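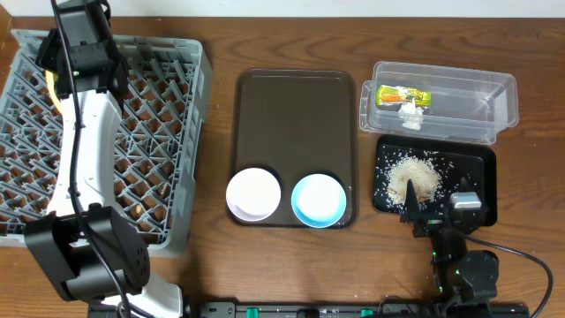 Naratine Two-Arm Cell: Setup and Care

Maintained by Ruth Cáceres. Hardware contact: Engelbert Egger.

Scope
This file covers the tabletop cell used for the Tistolus food-handling recordings. It applies to both arms.

Before each session
Check that the arm cables move freely through the full reach.
Inspect the gripper fingers and remove any grains of rice.
Home the left arm first, then the right.

Routine care
Tighten the rail fittings every 16 hours of operation. Replace finger pads after 700 grasps — sooner if worn.

Known issues
Joint 3 of the right arm may report a false limit after a cold start. Restart the controller and home again.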